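Who Pays for the Bus? My Report on the Bindora Fare Subsidy
Seo-ah Kwak
Local Government and Public Money, spring project
Handed in 25th March

Why I picked this

I ride the number 36 bus to class, so when the town council in Bindora voted to keep the fare subsidy going for another year, I had a selfish reason to care. My ride costs 2 dollars. Without the subsidy it would cost 3. That doesn't sound like much until you do it twice a day, every school day, and then you start reading council minutes on your phone at the bus stop (which is how this whole project got started).

My question was pretty simple. The council says the subsidy pays for itself because people who ride cheaply spend the rest of their money in town. Is there anything behind that claim, or is it just something people say at meetings?

What I did

I read the budget papers for this year and last year, plus the minutes from every meeting where the subsidy came up. Then I made a short survey and stood at the Trovell Street stop with a clipboard until I had 63 answers. I was hoping for more, but it rained a lot and people do not want to talk about municipal finance in the rain!

I also talked to Deok-su Yook, who runs a lunch place across from the stop and speaks up at nearly every budget hearing. He is against the subsidy, or at least against the way it's paid for, and I wanted someone on that side who could explain it to me properly.

What the budget papers say

The money comes out of the general fund, but this year the general fund was short, so the council raised the business license fee to fill the gap. You have to dig to find this. The subsidy is on one page, the fee increase is on a different page, and the only place they get mentioned together is in one line of the March minutes, where a council member asks if the two are connected and gets told "in a sense." That's the whole answer. I read it several times.

I'm not saying anybody was hiding something. The papers are public and the clerk was really nice about helping me find them. But if you only read the summary that went out with the water bills, you'd think the cheaper fare came from savings.

What the business side says

Mr. Yook let me sit with him in the slow part of the afternoon and go over my questions. His main point was that small places pay the same license fee as Celovar, the big furniture store out by the highway, even though a flat fee hurts a lot more when your shop has four tables. He also said his customers come on foot from the offices, so he doesn't see where the bus money is supposed to be reaching him. I asked if he'd support the subsidy if the fee was based on sales instead, and he thought for a while and said probably yes. I didn't expect that, and it changed how I wrote the rest of this.
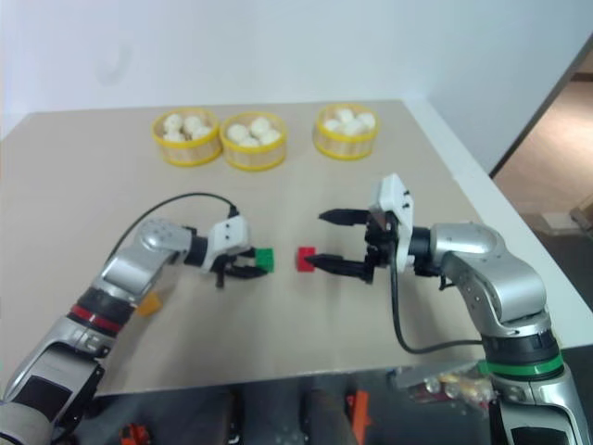

What riders told me

Out of my 63 answers, 36 people said they would still take the bus at the higher fare because they don't have another way to get around. To me that was the biggest finding. The council keeps talking about "attracting" riders, but most of the people I met are already stuck with the bus, and for them the subsidy is closer to a small tax break.

The spending question was messier. Plenty of people said sure, they buy things downtown, but when I asked if the cheaper fare made a difference, I got a lot of shrugs. One woman told me she saves the money in a jar for her electric bill. I wrote that down as "no," but I could see an argument for "other," and I wish I'd put that box on the form.

Problems with my survey

I only used one stop, and the Bastos Park end of the line is a different crowd with more retired people. My question about downtown spending was also kind of leading (my teacher caught this after I'd already done it, sorry). If I did it over I'd ask what people bought that day and leave the fare out of it.

Where I ended up

I still like the subsidy. I just don't think "it pays for itself" holds up on what I found, and I'd rather the council say plainly that it costs money and helps people who need it. I'd also like to see the fee and the fare on the same page of next year's budget. I sent that suggestion in through the comment form and got an automatic reply with a case number.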